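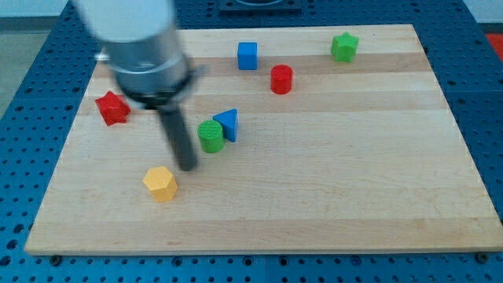
4. Setting up a line-count template

A template tells Huveo how many lines your poem has, how many syllables go in each line, and which end words repeat. You can use one of the built-in forms or make your own. The steps below build a triolet, a poem of 8 lines in which the first line comes back twice.

1. Open the Forms menu and choose New Template.

2. Type a name. Names can have spaces but no slashes.

3. Set Lines to 8.

4. Click the box to the left of line 1 and choose Mark as Refrain A. Do the same for lines 4 and 7.

5. Mark lines 2 and 8 as Refrain B.

6. In the Rhyme column, enter a, b, a, a, a, b, a, b, one letter per line.

7. Leave the Syllables column blank, or enter a number for each line. A blank means the line is not checked.

8. Click Save. The template now shows up under My Forms.

Note: When you type in line 1, the same words fill in at lines 4 and 7. To change the punctuation in only one of them, right-click the line and choose Loosen. A loosened line keeps its mark but stops copying.

Caution: Deleting a refrain line deletes every copy of it, including loosened ones. Undo works until you close the poem – after that the lines are gone.

4.1 Syllable counts that look wrong

Huveo looks words up in a list first and guesses at the rest. Words such as "fire" and "poem" are counted the way most American dictionaries give them. If you say a word differently, add it under Settings, Word Counts. Your list can hold up to 675 words.

Names are usually guessed. Marilou Samonte's sample poem "Ferry to Calimlim" has two of them in its first line, and both had to be added by hand before the count came out right.

4.2 Sharing a template

1. Select the template in My Forms.

2. Choose Export and pick a folder.

3. Send the file. The other person opens it with Import.

Only the form is exported. Your drafts and your word list stay on your own computer.

Note: Templates made before the June update open normally, but their rhyme letters may appear in capitals. Saving the template once fixes this.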